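Comparison of Two Finger Profiles on a Two-Arm Tabletop Setup

Project report, Pentti Pelkonen
15 November 2019

1. Background

The task set by the Vandcombe project was to pick up hand-held garden tools, move them over a table, and put them into or beside a canvas tool bag. Garden tools are awkward for a parallel gripper. The handles are round, the working ends are thin, and the weight is seldom in the middle. Earlier groups used flat fingers and reported that rakes and forks turned in the grip once lifted.

This report compares the flat fingers with a stepped pair. The arm, the controller and the wrist camera were the same for both.

2. Equipment

Each arm carries a two-finger gripper and is driven by a Bitex controller. The flat pair is the one delivered with the gripper. The stepped pair has a notch along the inner face of each finger, so that a round handle has an edge to rest against. Both pairs are black and have the same mounting holes, and changing them takes one hex key.

The wrist camera looks out past the fingertips. Its mount was left at the Michalski angle, named after the bracket drawing we inherited. At this angle both fingers stay in view, and so does most of the table in front of them.

3. Procedure

Each finger pair was used for 300 grasps, divided evenly between a hand rake, a trowel and a short fork. The tool was placed by hand inside a taped outline before the tape was removed and the grasp started. A grasp was counted as good if the tool stayed in the fingers for 5 seconds after lifting and had not turned by more than 20 degrees.

The planter and the bag were kept on the table in all runs. They limit the approach directions, and a result from a bare table would say little about the task. The second arm was powered but held above the table.

Wrist view with the stepped fingers. The tines of the tool show between the fingertips, the bag is on the right, and the second arm is behind the planter.

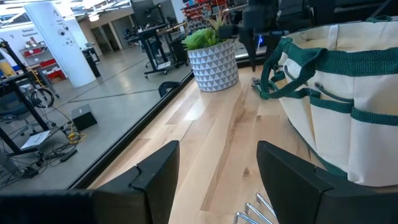

4. Results

The stepped fingers gave more good grasps on the rake and the fork. Most of the gain came from less turning. Drops were rare with either pair. On the trowel there was no difference worth reporting; its handle is thick enough that the flat fingers already held it well.

The stepped fingers did worse when the handle was approached off center. The handle then sat on the edge of the step and slid when the arm accelerated. Lowering the closing speed helped in 3 of the 5 start positions where this was seen.

The wider finger body also hides more of the tool. With thin tines close to the fingertips, the Brallovix detection script lost the outline more often than with the flat pair, and the last part of the approach had to be run from the stored position.

5. Remaining work

The controller logs motor current but no finger force, so the closing force in the two series can only be compared indirectly. A force sensor has been ordered and should be fitted by May. The series with the rake will be repeated first, using the stepped pair and a camera mount raised to clear the finger bodies.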